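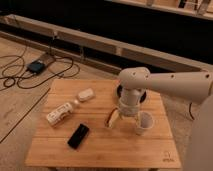 How do you keep a bamboo tabletop looking decent if you use it every single day?

Wipe it with a damp cloth, dry it right away, and rub in a little food-safe mineral oil when it starts to look thirsty. Mine gets oiled every other month or so, more in winter when the heat is running.

OK, so that's the short version, and if you only came for that you can go now! The long version is that I've been asked this three times since I put up the post about my small square table, and I keep typing the same reply into the comments, so let's do it properly.

First, the drying part matters more than the oil. I used to wipe mine down and wander off (laundry, phone, whatever) and the water would sit along those little seams between the strips. Leave it like that often enough and the grain lifts and you get a fuzzy feel under your hand. Mine went fuzzy the first February I had it. I sanded it back with very fine paper, always going the same way as the strips, and it came out nice and smooth again.

Cups! Cups are the big one in my house. A mug of tea leaves a ring on bare bamboo faster than you'd think, and so does a glass of ice water in July. I'm not a coaster person, never have been, but I do keep a folded dish towel handy. For rings that are already there, try a paste of baking soda and water, rub very lightly, wipe, dry, then oil that spot. My worst one took 2 rounds and you can still find it if you know where to look. I know where to look.

Bread is easier. Crumbs get brushed off with a dry pastry brush, no water at all. Please don't slice on it though. I did that exactly once with a bakery roll, and there's a thin little line there to this day. Use a board!

Mitra Hosseinzadeh wrote in to ask about lemon juice, which her mother always used on wooden counters. I've tried it for onion smell and it's fine, but it lightened the color on mine a bit, so test it underneath first. She also wanted to know if olive oil works in a pinch. I wouldn't, it goes sticky and starts to smell like an old pantry.

For the oiling I use an old T-shirt, put on a thin coat after dinner, leave it overnight and buff off the extra in the morning. It drinks up the first coat like crazy and hardly takes any of the second.

I still need to do the legs. Next weekend, maybe.

Posted 2018-12-08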